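Part 2: Setting up your watch party room

Okay, so you've got the Zuveck app and you want to yell about the Rosau Bay reunion with your friends. Same! I set up a new room every season, and this is how I do it.

1. Open the app, tap Rooms, then New Room. Give it a name your friends will recognize (mine is always something rude about the cast).

2. Pick the show and the episode. Check the episode number twice — the reunion comes in 2 parts and the thumbnails look the same.

3. Set the room size. Free rooms hold 50 people. You take up one spot yourself, so send out 49 invites.

4. Turn on Spoiler Shield. It hides cast gossip and photo posts until everyone hits the same minute.

5. Tap Sync and wait for the green dot before you press play.

Note: Chat keeps the last 800 messages. Screenshot the good ones before they scroll away.

Caution: Don't hit Reset Room in the middle of an episode! It kicks everybody out, and I've done it during a table flip.

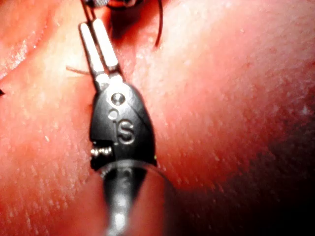

Can I change the episode after I've sent the invites?

Go to Room Settings, tap Episode and pick the new one. Your old invite link will still work.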